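漂砾

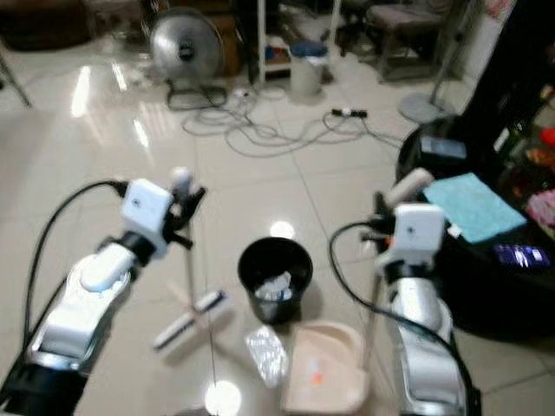 分类：短篇小说

乌梅什·考希克到帕萨尔村的时候，车上只剩他一个人。司机把他放在路口，说往北走，看见石头就到了。

石头在一片休耕的麦地中间，比村里的粮仓还高，从上到下裂成两半。周围几里地都是平的，连拳头大的石子也难找。他绕着走了一圈，用了将近十分钟，然后在背风的一面蹲下，取出放大镜。

石英岩，淡红色，朝南的一面有平行的擦痕。最近的同类岩层在西边的山里，离这里约70公里。他把这些写进本子，又画了一张草图。

“你是来搬它的？”

说话的是个女人，扛着锄头站在田埂上。她叫乔蒂·洛迪，这块地是她家的。

“不搬，”乌梅什说，“我来看它是从哪儿来的。”

“我奶奶说它是走来的。”

“怎么走？”

“冬天走。每年走一点，走到这里，地太软，就坐下了。”

乌梅什想了想，说冰川差不多也是这样。石头从山上掉到冰面，冰往平原流，带着它走，后来冰化了，它就留在这里。

“走了多少年？”

“不好说，几千年吧。”

乔蒂放下锄头，走到裂缝跟前，伸手进去摸了摸。她说小时候能侧着身子穿过去，弟弟胆小，总在另一头等她。后来弟弟去了城里，在乌帕迪亚伊的砖厂干活，五月才回来一趟，回来也不到地里。

“裂缝变宽了没有？”乌梅什问。

“你量量。”

他拿出卷尺，在齐胸高的地方量了一下，40厘米。乔蒂说那就是没变，是她变了。

天快黑时起了风。乌梅什想敲一小块样本带走，锤子已经拿在手里，看见她还站在那儿，便问行不行。

“敲地上那些，”她说，“掉下来的就不算它的了。”

他在石头脚下拣了两块，用报纸包好，写上日期和方位。乔蒂替他撑着布袋的口。

回去的路上她走在前面，没有回头。到了路口，她说末班车有时候不来，要是不来，就到第二户人家敲门，那是她家。

乌梅什坐在里程碑上等。从那里看过去，石头只剩一个黑影，比白天显得近一些。他打开本子，在“来源”一栏写了“西部山区”，隔了一会儿，又在后面的括号里添上：当地人说，走来的。

远处亮起两盏车灯。他合上本子，站起来招手。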